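Trerko 양팔 작업대 데이터 카드 및 장비 도입 계획 메모

버전: 4월 예산안 반영본
최종 수정: 2023년 6월 14일

1. 개요

이 저장소는 Trerko 작업대에서 수집한 양팔 조작 에피소드와 작업대 증설에 필요한 장비 목록을 함께 관리한다. 데이터 사용자와 구매 담당자가 같은 문서를 참조하도록 한 파일로 합쳤다. 작업대 운영은 Masville 연구동, 구매 계약은 Halim 사무소 소관이다.

2. 데이터 구성

에피소드 수: 260
작업 종류: 16 (그릇 옮기기, 그릇 겹치기, 뚜껑 덮기, 천 접기 등)
저장 형식: 에피소드별 디렉터리, 관절값과 영상은 별도 파일
학습/검증 분할: splits 디렉터리의 목록 파일을 따른다. 임의로 다시 나누지 말 것.

그릇 계열 작업은 물체의 기울기 변화가 크고 그리퍼가 테두리에 닿는 구간이 짧다. 영상에 움직임 번짐이 있는 프레임도 제거하지 않았다. 번짐에 민감한 모델을 쓸 경우 전처리 단계에서 직접 걸러야 한다.

3. 설치 방식과 예산의 관계

두 팔은 상판 위쪽에서 아래로 내려오는 배치를 쓴다. 상판을 넓게 쓸 수 있는 대신 상부 구조물, 케이블 정리, 하중 검토 비용이 별도 항목으로 잡힌다. 탁상 고정형 견적과 비교할 때 팔 단가만 놓고 보면 안 된다. 초안에서는 케이블 연장분이 빠져 있었고 4월 수정본에서 추가했다.
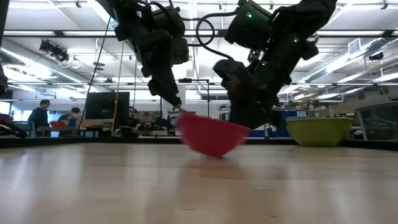

Grilham 측은 검토 의견에서 팔 두 대를 한 번에 발주하는 안에 반대했다. 한 대를 먼저 들여 상부 구조물의 처짐을 측정한 뒤 나머지를 주문해야 하며, 예비 그리퍼 없이 본체만 늘리면 고장 한 건에 작업대 전체가 멈춘다는 것이다. 분할 발주 시 운송비가 두 번 든다는 점은 의견서에도 적혀 있다.

이 의견은 일부만 반영했다. 팔은 동시에 발주하되 예비 그리퍼 한 조를 1차 구매에 포함하고, 처짐 측정은 검수 조건으로 넣는다.

4. 구매 항목

1차
- 로봇 팔 2대, 그리퍼 포함
- 예비 그리퍼 1조
- 상부 구조물 및 체결 부품
- 전원 및 통신 케이블, 연장분 포함

2차
- 목재 상판 교체분
- 작업용 그릇 세트(색상과 지름을 기존 세트와 맞출 것)
- 저장 장치 증설

유지보수 예비비는 1차 총액의 15퍼센트로 책정한다. 소모품은 예비비에서 집행하지 않는다. 구동부는 누적 100시간마다 점검하고, 점검 인건비는 운영비 항목에 둔다.

5. 미결 사항

- 상부 구조물 납기: 회신 대기
- 예비 그리퍼 호환성: 펌웨어 버전 확인 필요
- 2차 구매 시점: 1차 검수 완료 후 결정

6. 변경 기록

- 케이블 연장분 추가
- 예비 그리퍼를 2차에서 1차로 이동
- 검수 조건에 처짐 측정 추가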